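Height-adjustable desk stops short on one side, then reports an error

Home office and furniture > Desks > Electric and crank frames

Posted by Nouhaila El Sherbiny
May 4, 2021

I have a two-motor sit/stand desk made up of a Groleck frame and a separately bought white top. It was put together in October and worked without fault until last week. Now, when raised from the lowest position, the right leg stops a little before the left. The handset shows an error, both legs drop back slightly and the desk will only move down. 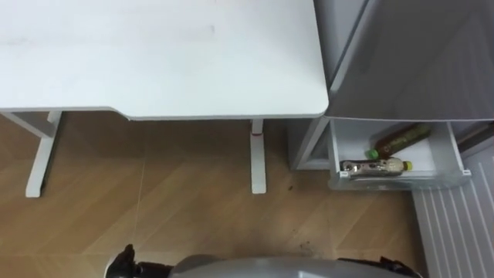
What I have tried so far:

Unplugged at the wall overnight. No change.

Held the down button for the reset. The legs go to the bottom, the display clears, and the desk then rises 33 mm before the same error comes back. I measured this at the left leg with a steel rule, three times, same result.

Swapped the handset for the one from my partner's desk, which is the same model. No change.

The frame is rated well above the load I have on it. With everything taken off the top it behaves the same. The control box is an Alteck unit, and the manual only says "contact your dealer" for this error. The dealer was Badawi and they have stopped selling desks.

Is this a motor, the control box, or something mechanical? I would prefer not to buy a whole frame to replace one part. I am comfortable with a screwdriver and a multimeter but have never opened a leg column.

vokex_and_solder

Swap the motor leads at the control box before you buy anything. On a two-motor box the sockets are normally marked M1 and M2. Power off at the wall, wait a minute, unplug both motor leads, put each into the other socket, power on, do the full reset, then raise.

If the fault stays with the right leg, the box is fine and the trouble is in that leg or its lead. If the fault moves to the left leg, the trouble is in the box. If it goes away altogether you had a poor contact in one of the plugs. That last one is common on desks that get pushed back against a wall, as the lead gets pulled each time the desk goes up.

Each motor lead carries the supply to the motor and the signal from a small sensor that counts turns. The box compares the two counts. When they drift apart by more than a set amount it stops everything. A dead sensor and a jammed leg therefore give much the same error. You can tell them apart by watching: with a dead sensor the leg is often moving freely right up to the stop, with a jam you can hear the motor labour first.

While you are under there, check the lead along its full length, mainly where it passes the crossbar. I use a Vokex meter, but any meter with a continuity beep will do. Test pin to pin with both ends unplugged and bend the lead as you go. A broken core will cut in and out.

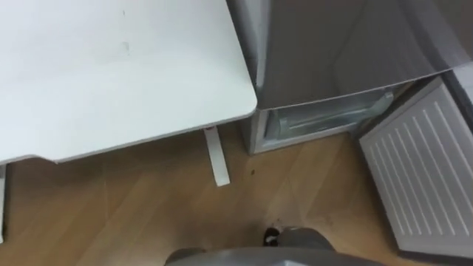 Do not open the column unless the swap points to it. The spindle is greased at the factory and the inner tubes are a close fit. They can be put back together badly, and then you will have a second fault that sounds worse than the first.

If the leg does prove to be at fault, most makers will sell a single column. You need the stroke, the closed length, the plug type and the number of stages. Do not mix a two-stage column with a three-stage one, even where the plug fits. The box will not know the difference and the desk will go up crooked.

tallpaul2000

had this on mine, it was a screw. worth a look

garethm_joinery

The reply above is short but it may well be right, and it takes five minutes to rule out. If the frame went on slightly out of square, the columns are not parallel and one will bind. This can take months to show.

Slacken the crossbar bolts on both sides by 2 turns. Leave the screws into the top alone for now. Lower the desk fully, let the frame settle, then tighten the bolts a bit at a time, going from side to side. Measure between the columns at the top and again just above the feet. I would want those two figures to agree to within 2 mm.

Also check the screws into the top. If the pilot holes were drilled by hand, as they usually are with a separate top, one side plate may have been pulled over when it was screwed down. Take the screws out on the bad side, see whether the plate shifts, and redrill if it does. Fill the old holes with glued hardwood dowel and let it set overnight before you go near them again.

Nouhaila El Sherbiny

Thank you all. Leads swapped this evening, fault stayed on the right. Continuity is good on every core with the lead bent in all directions. The gap between the columns is almost 6 mm wider at the top than at the feet, so I will slacken the crossbar at the weekend and post the new measurements here.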